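Visit report: open day at the Datano simulation lab

08/08/2024
Report by Fuseini Eshun

Datano opened its simulation lab to outside visitors for one afternoon. I went with two colleagues from our controls team, mainly to see how the company builds and checks the virtual rooms it uses to train mobile robots for domestic work. We had read the programme notes issued in June and had a list of questions on contact modelling, door handling and camera noise. Most of them were answered. The ones that were not are listed near the end.

The lab is on the upper floor of a former printing works. Visitors sign in at street level, leave bags in a locker and go up by the goods stairs. The main room holds desks along both long walls, with a marked floor area between them for hardware. A second, smaller room houses the computers and is kept closed on account of the noise. We saw it through the glass only.

Kátia Aguiar, who runs the scene group, gave the introduction. Her group supplies rooms, furniture and fittings as simulated assets, and a separate group writes the tasks that run inside them. The two are kept apart on purpose. A room is signed off before any task is written for it, so that nobody moves a cupboard to make a policy look better. The current library stands at 387 rooms, of which 300 are released for training and the remainder held back for testing. The test rooms are stored under separate access rights, and the training staff do not see them.

The software in use goes by the name Sinus. It is an in-house layer over a commercial physics engine, and its job is to place objects, set lighting and vary both between runs. We were shown the placement tool first. The operator draws an outline for the room, sets wall colour and floor material, and then adds fixed items such as doors and large appliances. Loose items come last. Each carries a mass, a friction value and a collision shape, and the tool refuses to save if any of these is missing.

Collision shapes took up much of the discussion. Datano uses simple convex parts wherever it can. Handles are the exception. A door handle made of one convex block can be pushed but cannot be hooked, and the early results on pulling tasks suffered for it. Handles are now built from several parts with a true gap behind the bar. The cost is a slower step time in any room with many handles, which in practice means kitchens.

The second session covered doors. The team models each hinge with a friction term and a small spring near the closed position to stand in for the latch. The values come from measurements on real doors, made with a pull gauge in a flat used for hardware tests. Ms Aguiar put up the measured curves beside the simulated ones. Agreement was good over most of the swing and poor in the first few degrees, where a real latch releases suddenly. She said this was known, and that the latch model is to be replaced. In the meantime the starting force is varied over a wide range during training so that the policy does not rely on one value.

After a break we moved to the viewing desks for the room demonstration. Visitors could call up any released room and look at it from the robot's working height or from a free camera. The operator at our desk had chosen domestic rooms with large items set at an angle to the view, these being the ones where localisation has given most trouble.
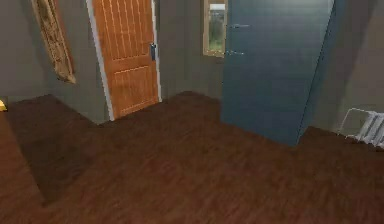 Simulated room at the viewing desk: panelled door, tall blue cabinet and white rack on a wood-plank floor.

Our questions on this room were about the surfaces. The floor has a soft sheen, and the planks run diagonally from this viewpoint. We asked whether a depth estimator trained on renders of this quality would carry over to a polished floor in a real house. The answer was a qualified yes. The rendering is kept soft and low in resolution for speed, and noise is added to the depth channel afterwards. Sharper renders are made for a small share of the runs. No comparison figures were available on the day.

Shadows were the other point. The tall cabinet throws one on the wall and another on the floor near its base, and a broad one crosses the planks on the left. In earlier versions the mapping software took dark bands of this sort for a change in level and planned round them. Sinus now moves the light source between runs, and the error is reported to be much less common.

Thin objects are still difficult. The white bars of the rack are close to the limit of what the simulated depth camera can resolve at this distance, and the planner is given an extra margin for anything of that width.

The last session was on hardware. A mobile base from Peltonen carried a single arm, running a door-opening task first in simulation and then on a test door in the marked floor area. It made 6 attempts on the real door and failed 2. Both failures came at the latch, which fits the curves shown earlier. The emergency stop was shown before the first run and visitors stayed behind the tape throughout.

Points left open:

Latch model – no date given for the replacement.
Soft items – hanging cloth is treated as fixed geometry at present. A cloth solver is under test but is too slow for training.
File format – export to the Skukumard format is promised, with joint limits included and friction values left out for now.
Test rooms – outside groups may submit policies for scoring but will not receive the rooms.

Slides are to be sent to everyone who signed in. I have asked for the hinge measurements as well, in raw form if possible, and will put them on the team drive when they arrive.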